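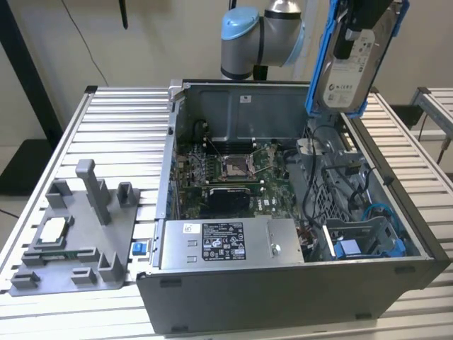
Parts first, then the shell

Chutima Kongkaew strips old office computers for Skonby, a repair shop in Zarnside. She lays the tower on its side and takes the panel off before anything else.

"The processor comes out early," she says. "I want it somewhere I can see it."

Hard drives in the Dell cases sit in blue plastic carriers, and she likes those. "You don't go hunting for a screwdriver." Cables she leaves till late.

The shop has taken in 353 towers since June. Graphics cards are tested and sold on. Power supplies stay shut. "I don't open them," she says. "They go in the crate as they are."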